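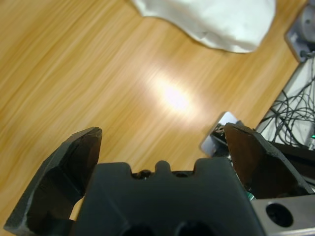
Chapter 7
When a Stop Is Not a Stop: Reset, Restart and Stored Motion

After studying this chapter, the reader should be able to:
distinguish between a stop, a hold and the removal of power;
explain how a stored movement command can survive a stop;
describe the separate duties of a reset control and a start control;
read a fault log for signs that a stop function is being misused;
prepare a written procedure for freeing material from a gripper.

7.1 The incident at Cudach

In March, an operator at the Cudach textile handling site was hurt by a robot arm that had been standing still. The injury was slight: two bruised fingers and a broken nail. The operator was back at work the next morning. The case is studied here for the reason that very little separated it from a serious one, and the equipment involved was of a small, light type which many people assume to be harmless.

The cell was a Nestorar two-arm unit, used for folding cotton squares on a bench. The arms stood at either side of the near edge and shared the space between them. They ran at reduced speed, and the site's risk assessment had accepted work without a fixed guard on the condition that nobody reached over the bench while the cell was in its running state. A stop button was mounted at each end of the bench, and a reset button and a start button were placed together on a small panel.

Towards the end of the morning, the right arm failed to let go of a square at the end of a fold. The control system noticed that the gripper had not reached its open position, recorded a release fault and brought both arms to a halt. The operator walked to the bench, saw that neither arm was moving, and took hold of the cloth with the left hand in order to pull it free. With the right hand the operator pressed reset, which was the usual way of making the gripper open.

The gripper opened as expected. The left arm, which had taken no part in the fault, then completed the movement it had been given before the halt. It travelled 32 mm and closed on the operator's fingers. The operator pressed the nearer stop button at once. The arm stopped, but the gripper stayed closed, and a colleague had to bring the unit back to its maintenance mode before the hand could be withdrawn.

7.2 What the stop did

To understand the incident it is necessary to be exact about the word "stop". Three conditions are often given the same name on the shop floor.

In the first, the control program has paused. Power is still supplied to the motors, and the arm holds its position under active control. The program remembers where it was. This chapter calls the condition a hold.

In the second, a safety function has ordered the drives to bring the machine to rest and is watching to see that it stays at rest. Power may still be present, but any movement will be detected and power will then be cut. This is a monitored standstill.

In the third, power has been removed from the drives and cannot return without a deliberate act. Where a person must put a hand between moving parts to do a job, such as changing a finger or clearing a jam, this is normally the only acceptable condition, and it should be secured by a lock or a key kept by the person at risk.

The release fault at Cudach produced the first condition. Nothing in the appearance of the arms could have told the operator so. An arm in a hold, an arm at a monitored standstill and an arm without power but with its brakes on look the same from where a person stands, and on the Nestorar unit the panel lamp was the same colour for all three. 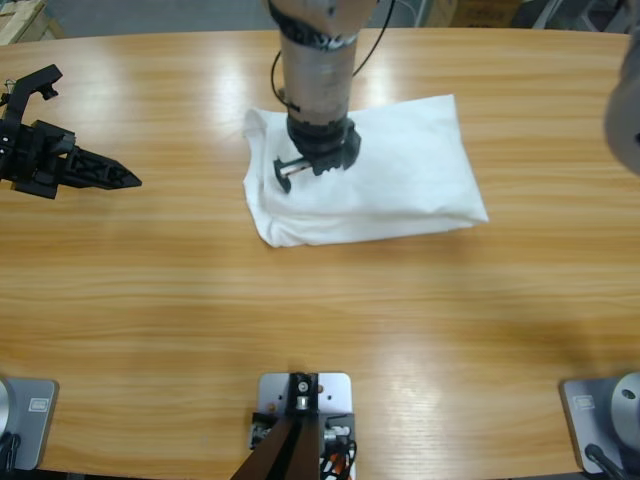 One engineer at the site took a different view in written comments on the first draft of the report, arguing that the word "misused" was unfair to the operators. The reset button had been described during training as the button that frees the cloth, the comments said, and people who had followed their training to the letter were now being told that they had gone around a safety function. The engineer asked that the report begin with the training sheet and come to the operator last.

The objection was accepted, and the final report was rearranged accordingly. Students should note the point. The order in which an investigation sets out its findings affects what is corrected. A report which begins with a hand in the wrong place tends to end with a notice on the wall. The training sheet, once it was examined, was found to contain the sentence "Press reset to release the item", without any mention of the other arm.

7.3 Stored motion

A robot program is commonly written as a list of moves, each of which is sent to the arm controller a short time before it is needed. In a two-arm cell there are two such lists, and the program makes each arm wait for the other at agreed points. When a hold takes place, the moves already sent are kept in memory so that work can go on smoothly afterwards. This is a sensible feature in ordinary production. It becomes a danger when the act that clears a fault is also allowed to end the hold.

On the unit at Cudach the two acts had been joined by a setting called Fan, named after the cooling fan warning for which it was first written. With the setting switched on, minor warnings could be cleared and work resumed with one press. It had been introduced to deal with a harmless temperature message. During a later software update, the release fault was placed in the same group of minor warnings, and from that time one press of the reset button did both jobs for gripper faults as well - a change that appeared in the supplier's notes as a single line and was not passed on to the site.
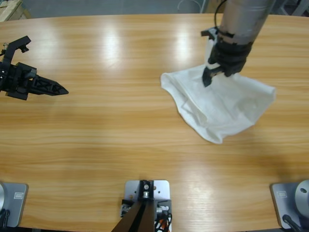
Two-arm work deserves special care in this respect, as the attention of the person at the bench is drawn to the arm that has the fault. The eye goes to the material. With the right gripper pinching part of a white cloth and lifting it from the table, an observer naturally watches that side, and the left gripper, empty and poised over the bare wood with its tip pointing across the table, is easily taken to be out of use. A risk assessment must treat such a gripper as live. Being empty says nothing about whether it has a move waiting, and an arm that holds nothing has, in many programs, the next move to make. The assessment should therefore list the hazards of each arm twice, once for its own faults and once for the faults of its partner.

7.4 The evidence in the log

The investigators at Flullmont, the firm called in to examine the cell, began with the fault log. In the month before the injury it contained 156 release faults. Most had been cleared from the panel in less than 20 seconds. A fault that occurs so often stops being treated as a fault. It becomes part of the job, and the people who deal with it find the quickest way of doing so.

The log also showed that in 34 of these cases the left arm had moved directly after the reset. None had been reported. When the operators were interviewed, several recalled the arm "catching up" and had thought it normal. They were right in the sense that the machine was doing what its settings told it to do, and for that reason no warning was recorded against any of the movements.

Two lessons may be drawn for the reading of logs in general. Faults should be counted by type and compared from month to month, even where each one is trivial. The interval between a fault and its reset should also be examined - a very short interval suggests that the person clearing the fault has not had time to step back, look at both arms and go to the start button.

7.5 Measures taken

The Fan setting was switched off on the day of the injury. The remaining changes were made over the following weeks:

The reset control now clears the fault message and nothing else. Both arms remain at rest until the start button is pressed.
Stored moves are deleted when a gripper fault occurs, and each arm returns to its home position under a separate command.
The start button has been moved to a post from which the whole bench can be seen and which cannot be reached by a person whose hand is on the cloth.
The panel lamp shows a different colour for a hold, a monitored standstill and the removal of power.
A means of opening either gripper by hand, without power, has been fitted and is practised by every operator.

The cause of the release faults themselves was dealt with last. Lint had gathered in the moving parts of the gripper and prevented full opening. Cleaning at the start of each shift reduced the number of faults sharply, though the site was advised that fewer faults would not by themselves have made the old reset arrangement acceptable.

Before reading Section 7.6, which sets out the design of reset circuits in detail, students should obtain the operating instructions for a machine available to them and find the passage that describes what happens when its reset control is pressed. The passage should be copied out word for word, with a note of any movement it permits and any movement on which it is silent.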